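I rewatched Wavier last week, for maybe the fifth time, and I'm ready to say out loud what I've been muttering at my sister for months: the slow middle is the best part of the movie. Yes, that middle. The bus station stretch that everyone I know uses to go get a snack.

If you haven't seen it, Xuân Phan plays a night clerk in a town called Drinov who finds a stranger's suitcase and decides, for reasons the script mostly keeps to itself, to deliver it in person. The first act is quick and funny. The last act has the ferry and the big argument in the rain, and it's what people quote. In between there's a long, long wait in a bus station, where hardly anyone talks and a vending machine hums so loudly that I thought my speakers were going.

I hated it the first time. I was in a theater with 8 other people and two of them walked out, and I remember thinking they had the right idea. I checked my phone (sorry, I know). I figured the director had run out of story and was padding the thing to get it over the 100-minute mark.

Then I caught it again at home in June, with the windows open and nowhere to be, and it got me completely. Phan does this thing where she keeps moving the suitcase from one side of her feet to the other. She never looks at it. By the fourth time she moved it I was so nervous I'd stopped eating my noodles!

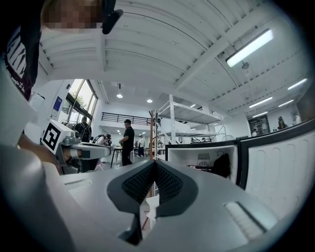
Filed under: Movies / Second Looks

My friends' main complaint is that nothing happens, and I get it, but I think they're counting plot and I'm counting worry. She has every chance to leave the case on the bench and go home. A bus pulls in going back to Drinov, the doors open, and the shot just holds there until they close again. If you cut that down to ten seconds, the ferry argument is only two people yelling. You need to have sat there with her.

I'd say the same about Quan, which came out to much nicer reviews and which I like a lot less. It moves like crazy. It has a chase through a fish market and a twist every few scenes, and I couldn't tell you a single thing the main guy wanted. I had to look up the ending a month later. With Wavier I can still tell you what color her coat is (mustard, with a missing button).

I will give the haters one thing, the score is a mess. Those synth swells over the opening credits belong in a car commercial, and they come back at the very end when all I wanted was the sound of the water. Turn it down a little if you can. And the subplot with the brother could go in the trash tonight and I wouldn't miss it.

But please give the bus station another try. Watch it late, put your phone in a different room, and don't pause it when the vending machine starts up.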